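# pratum-balles — LISEZ-MOI

Salut ! Si vous arrivez ici par hasard, Pratum est mon petit fichier de notes sur les balles de tennis de table : rebond, dureté, rondeur, durée de vie. Je joue dans un club de quartier depuis trop longtemps, j'ai commencé à noter mes balles dans un carnet, puis le carnet est devenu un tableur, et voilà, le tableur a fini en ligne.

## Ce qu'il y a dedans

Le fichier principal s'appelle balles.csv et contient 953 lignes, une par balle testée. Les colonnes :

- marque (Cirnen, Rillen, Galli, ou « inconnue » quand le logo est parti)
- matière : celluloïd ou plastique
- couleur : blanche ou orange
- rebond, en centimètres, lâchée de la hauteur de ma table de cuisine
- rondeur, notée de 1 à 5 après l'avoir fait tourner sur elle-même
- remarque, en texte libre (désolé pour les abréviations, je m'y retrouve très bien, vous un peu moins)

Il y a aussi un second fichier, casse.csv, avec 41 balles mortes au combat et la façon dont elles ont fini. La plupart ont été écrasées. Deux sont passées par la fenêtre du gymnase en août et comptent comme perdues, pas comme cassées — j'ai longtemps hésité.

## Les balles orange

Je les traite à part dans le fichier, avec leur propre filtre. Sur fond clair on les suit mieux que les blanches, enfin moi je les suis mieux, et une bosse s'y voit plus vite dès que la lumière vient de côté.
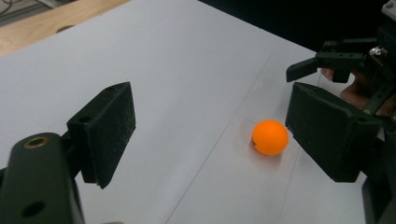
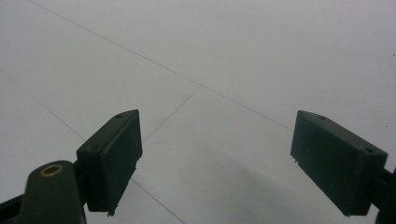 Un sol carrelé clair, avec ses joints. 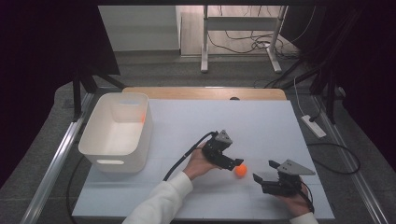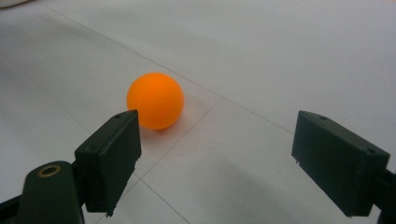

Pour la rondeur, ma méthode est toute bête : je fais tourner la balle entre deux doigts sur une surface bien plane et je regarde si elle part de travers. Une 5 tourne comme une toupie, une 1 fait l'œuf. Les Galli de ma première boîte sont presque toutes à 4, les Rillen sont beaucoup plus inégales (dans un même paquet j'ai eu une 5 et une 2 !), et les Cirnen sonnent un peu creux mais tiennent la saison.

Le rebond, je le mesure trois fois et je garde la valeur du milieu. Faites-le sur du dur. Sur un tapis de gym les chiffres ne veulent plus rien dire, j'ai dû jeter 17 mesures à cause de ça.

## Ce qui manque

Pas de poids pour les plus anciennes, ma balance de cuisine ne descendait pas assez bas. Pas de température non plus, alors que ça joue sûrement, le gymnase en hiver est une glacière. Si vous avez une astuce pour redresser une balle cabossée sans la ramollir, je prends — l'eau chaude m'en a sauvé certaines et bousillé d'autres.

## Réutilisation

Servez-vous, modifiez, corrigez mes fautes de frappe. Un petit mot si vous en faites un graphique, ça me ferait plaisir !

Dernière mise à jour : 02/02/2021

17 partages · 2 commentaires

À voir aussi
Recoller un revêtement de raquette sans bulles
Filets de table : mes essais
Ranger ses balles pour l'hiver
Cirnen ou Galli pour débuter ?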